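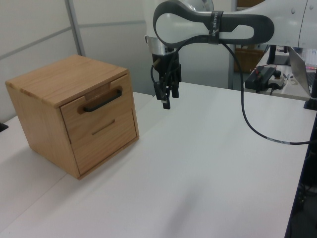

Anselmo Cifuentes wants to know how to stop a small wooden drawer from sticking every time the weather turns, and whether he should just sand the daylights out of it. Please don't, Anselmo! At least not yet. Put the sander down and read on.

Home | Tips | Kitchen | Workshop | Ask Me | About

Little Drawers That Stick, Rattle and Won't Line Up

I have a soft spot for tabletop drawer cabinets, the two-drawer kind in pale wood that you can park on a desk or a counter. I keep stamps in mine, and tape, and the good scissors I don't let anyone borrow. I've had three of them over the years (my first was a Velwood from a yard sale, two dollars, and it smelled like cigars until I aired it out on the porch for most of November) and every one of them has acted up in some way.

First thing, pull the drawer all the way out and look at the bottom edges. You're hunting for shiny spots, which is where the wood has been rubbing. Run a plain white candle stub along those spots, and along the runners inside the cabinet too, then slide the drawer in and out a dozen times. Nine times out of ten I'm done right there. I used to use bar soap and it works fine for a while, but mine got gummy in August and I had to scrape it all off with an old gift card.

If it still drags, okay, now you can sand. Use 300 grit if you only need to smooth things, wrap it around a flat block, and take a few light strokes with the grain. Try the drawer. A few more strokes. Try it again. I once got impatient and took off so much that the drawer flopped around like a fish, and then I had to glue a strip of cardstock to the side to fix what I'd done.

About handles. A bar handle gets wiggly because the screws back out a hair at a time. Open the drawer, reach in behind the front and snug them up by hand with a regular screwdriver (no drill, you'll strip them). If the hole has gone loose, a toothpick with a dab of wood glue, snapped off flush and left overnight, gives the screw something to bite.

A drawer with a slot for your fingers has no screws to worry about, but boy does it collect crud! I fold a damp cloth over a butter knife and run it along the slot, then do the same with a dry one. Same trick for any little recess cut in the wood.

Oh, and put something under the cabinet. Small felt dots, one at each corner, and it won't scuff a white table when you yank on the top drawer. I bought a Kudora pack ages ago and I still have nearly 29 of them rolling around in there with the stamps.

121 shares | 2 comments

Emiliano Tejada: Candle worked on my Rosley nightstand, thank you. Wife thinks I'm a genius.

Related tips
Getting the cigar smell out of old wood
Felt dots, cork dots and what I use where
Sharpening scissors at home
What to do with candle stubs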